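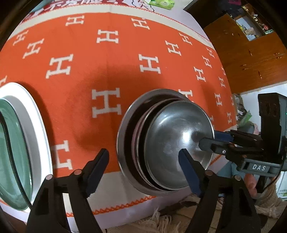

*Nested steel bowls on the orange tablecloth, white basin at lower left.*

# Gosemier Table Set: Bowls and Basins

Last updated: January

Gosemier is a set of short recordings of people handling metal bowls and plastic basins at a home dining table. The activities are ordinary ones: stacking bowls, taking a stack apart, moving a bowl into a basin and setting it back on the cloth. This card covers the bowls and basins part only. Cups, cutlery and pans are in a separate part with its own card.

## Contents

- 921 clips
- 21 sessions, all at the same table
- Clip length between 60 and 120 seconds
- One text file of notes per session

Clips are sorted by session, then by start time. Session folders are named for the main activity (`stack`, `unstack`, `to_basin`, `from_basin`, `mixed`). A session that changed activity partway through is filed under `mixed`, even if the change came near the end.

## Objects

**Bowls.** Stainless steel, round, in several sizes. The smaller ones sit inside the larger ones, and a nested stack can be three vessels deep. The labels use `bowl_outer`, `bowl_middle` and `bowl_inner` for position in the stack. These are not fixed names for particular bowls. If the inner bowl is lifted out and put down by itself, it becomes `bowl_single` from the moment it touches the table.

**Basins.** Plastic, pale in color. Under strong light a pale green basin can look close to white, so the labels do not record basin color. Use `basin` for all of them.

**Tablecloth.** Orange with off-white letter H shapes and a cream border with stitching. The cloth stayed on for every session in this release. The H shapes are useful for working out where a bowl was set down, but they are printed at different angles and should not be treated as a grid.

**Other things on the table.** The far side of the table was in daily use and was not cleared. Food packages, a cup, a small jar and tissues turn up there. They have the single label `background_item` and no track IDs. 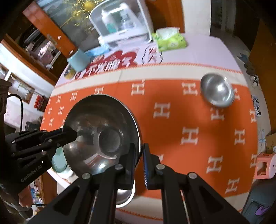 *Steel bowl tilted over the green basin, a second bowl farther back on the cloth.*

## Labels

Each clip has a start state, an end state and a list of events. The event types are:

| Event | Meaning |
|---|---|
| `lift` | object leaves the surface it was on |
| `place` | object comes to rest |
| `tilt` | object is turned enough to show its inside or underside |
| `nest` | object comes to rest inside another |
| `unnest` | object is taken out of another |

A bowl that touches another bowl without settling in it does not count as `nest`. Label it `place` once it stops moving.

Events were marked by one person and checked by a second. Where the two disagreed by more than a second, the earlier time was kept.

## Known problems

- Reflections. Polished steel picks up the room, the cloth and whatever is holding the bowl. Automatic outlines often follow the reflection and miss the rim. Outlines for `bowl_inner` were redrawn by hand. Outlines for `bowl_middle` were not, and roughly one in ten is off.
- Thin rims. When bowls are nested, the middle one may show only as a narrow ring. It is still labeled.
- Motion blur on bowls being set down quickly. Those clips were kept.
- Two session note files use "dish" for "bowl." They will be corrected in the next release.

## Folder layout

```
gosemier/
 sessions/
 labels/
 notes/
 CHANGES.txt
```

## Use

Free for teaching and research. Please keep this card with any copy you pass on, and mention Gosemier in written work that uses the clips. Label corrections can be sent through the Cletovgate project page. Include the session folder and the clip start time.

We use cookies to remember your download settings. Accept | Manage

Related items

- Gosemier Table Set: Cups and Cutlery
- Hegde Kitchen Labels, short guide
- Arari Shelf and Cabinet Clips
- Cletovgate file naming rules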